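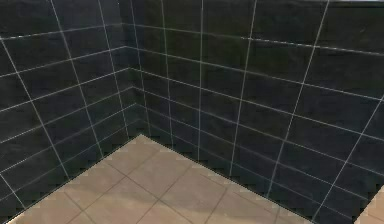
Um 4 Uhr morgens blieb die Position wieder bei 278 stehen. Yurii Stasiv notierte den Wert im Heft, Spalte drei, und setzte den Simulator zurück.

Der Fehler trat in der Ecke auf, an der Stelle, wo die schwarzen Fliesen der linken Wand auf die schwarzen Fliesen der Rückwand trafen. Der Putzroboter, Arbeitsname Mimcombe, fuhr die Naht an, senkte die Bürste, hob sie und meldete den Abschnitt als erledigt. Die Meldung war falsch. Die Bürste hatte den Boden nicht berührt. Im Protokoll stand eine Kontaktkraft von null, darunter der Vermerk »Abschnitt sauber«.

Stasiv baute den Roboter seit April in der Gemeinschaftswerkstatt im Hinterhof der alten Färberei. Der Antrieb stammte aus einer ausgeschlachteten Drumetti, einem Fassadenreiniger, dessen Hersteller keine Ersatzteile mehr lieferte. Die Steuerplatine hatte er selbst geätzt, die zweite Fassung, nachdem bei der ersten der Spannungsregler auf der falschen Lage saß. Das Gehäuse war gedruckt, 144 Stunden Druckzeit, verteilt auf drei Rollen Filament in zwei Grautönen. Auf der Werkbank nahm das Gerät weniger Platz ein als der Ordner mit den Schaltplänen.

Das Badezimmer im Rechner war das Badezimmer seiner Mutter. Er hatte es mit dem Zollstock aufgenommen und an zwei Abenden nachgebaut: dunkle Wandfliesen, helle Fugen, beiger Boden. Die Toilette hatte er weggelassen, den Hocker ebenfalls. Für den Kontakttest genügte die Ecke.

»Läuft er?«, fragte Bozkurt.

Bozkurt hatte den Schlüssel zur Drehbank und kam deshalb zu Zeiten, zu denen sonst keiner da war. Er stellte eine Kiste Aluminiumprofile ab.

»Er hält an. Bei 278.«

»Was ist bei 278?«

»Nichts. Die Ecke kommt bei 281.«

Bozkurt beugte sich zum Bildschirm. Er sah lange hin und fuhr mit dem Fingernagel an der Kante zwischen Boden und Wand entlang.

»Die ist gezackt.«

»Das ist die Darstellung. Kantenglättung ist aus, sonst rechnet er bis mittags.«

»Und woraus liest er den Abstand?«

Stasiv antwortete nicht gleich. Er öffnete die Konfiguration. Der Abstandswert kam aus dem Tiefenbild, das Tiefenbild wurde in derselben Auflösung gerechnet wie die Ansicht. Jede Stufe der Kante war für den Regler ein Hindernis. Mimcombe hielt Abstand zu einer Treppe, die es im Bad nicht gab.

Er verdoppelte die Auflösung des Tiefenbildes, ließ die Ansicht unverändert und startete neu. Die Rechenzeit je Durchlauf stieg auf 600 Sekunden. Bozkurt ging an die Drehbank und spannte ein Profil ein. Das Geräusch war gleichmäßig und füllte die Wartezeit.

Um halb fünf rief die Mutter an. Sie schlief schlecht, seit sie das Knie operiert hatten, und wusste, dass er wach war.

»Ich habe die Dusche geputzt«, sagte sie.

»Du sollst nicht knien.«

»Ich habe nicht gekniet. Ich habe den Schrubber genommen. In die Ecke kommt man damit nicht.«

»Wie weit kommst du?«

»Was heißt, wie weit. Bis kurz davor.«

Er schrieb es auf, »bis kurz davor«, in die Spalte für Bemerkungen.

»Ist dein Apparat fertig?«, fragte sie.

»Die Bürste setzt noch nicht auf.«

»Bei mir setzt sie auf. Sie ist nur zu breit.«

Nach dem Gespräch maß er die Bürste nach. Der Halter stammte noch aus der Drumetti und war für Glasflächen ausgelegt, für Flächen ohne Ecken. Im Modell hatte er die Bürste als Zylinder angelegt, mit dem Durchmesser aus dem Datenblatt. Die Borsten standen seitlich über. Das Datenblatt maß den Kern.

Er korrigierte den Durchmesser und drehte den Halter im Modell um die Hochachse, so dass die Stirnseite zur Naht zeigte. Dann brach er den laufenden Durchlauf ab und begann einen neuen. Im Heft zog er einen Strich unter die alte Reihe.

Bozkurt schaltete die Drehbank aus und brachte ihm das Profil. Es war noch warm.

»Für den Halter«, sagte er. »Falls du ihn schräg setzen willst.«

Stasiv hielt es an das Gehäuse. Zwei Bohrungen passten, die dritte musste er versetzen. Er suchte den Körner, fand ihn unter dem Ordner und zeichnete an. Auf dem Bildschirm zählte der Simulator die Position hoch, 276, 277, 278, 279.

Er setzte den Körner ab und griff nach dem Heft.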